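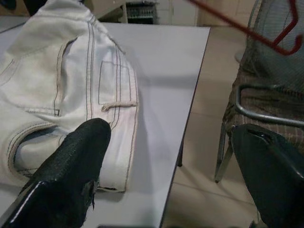

Flinomel Pale Wash Jeans

If you've been putting off buying light jeans for years (we all have, there's always coffee about), these might be the pair that brings you around. The Flinomel is our palest wash, very nearly white, and all the stitching is done in dark gray, so the seams and the patch pockets on the back really stand out. We tried a matching pale thread on the first samples and they looked a bit like painter's pants, so gray it was!

The cut is easy through the seat and thigh and straight from the knee down. It sits just under the waist, with loops that will take a normal everyday belt. The denim comes from the Minhas mill and has been washed until it's soft, so there's no stiff first month to get through. Expect it to crease and soften further the more you wear it – we like ours that way, but a warm iron on the inside will smooth things out.

Sizing: true to size for most people. If you're between 2 sizes, go down, as the waist gives a little after a few wears. Anyone who already owns our Mavex jeans can order the same size.

Washing: cold, inside out, with other light things. Please keep them away from brand-new dark jeans, even for one quick load. No bleach, and hang to dry if you have the room.

Price: $69
Hemming: free, just leave your inseam in the order notes
Also in this wash: Mutex jacket, $210

We made about 3000 pairs for this run and the next one isn't due until January. Unworn pairs can come back for an exchange, tags on please.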